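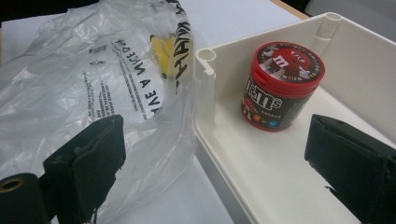
2 min read

She has been saving shopping bags since she was 10, and she still lights up when she talks about the ones that say thank you.

“Everybody knows that lettering,” says the owner of Udari, a one-room shop in Badby. “You see it and you're standing at a takeout counter, starving!”

Her collection has reached 364 bags, sorted by town — the ones from Mkhize have a drawer to themselves. Paper ones too? “Oh, plenty, but plastic holds a crease in a way I love.”

I asked which one she'd never part with. She went straight to a bakery bag from Trokuvton, worn soft at the handles. “My aunt carried bread home in that for a whole summer. I can still smell it — well, I think I can.”

She hopes to hang 80 of them in the shop window next September.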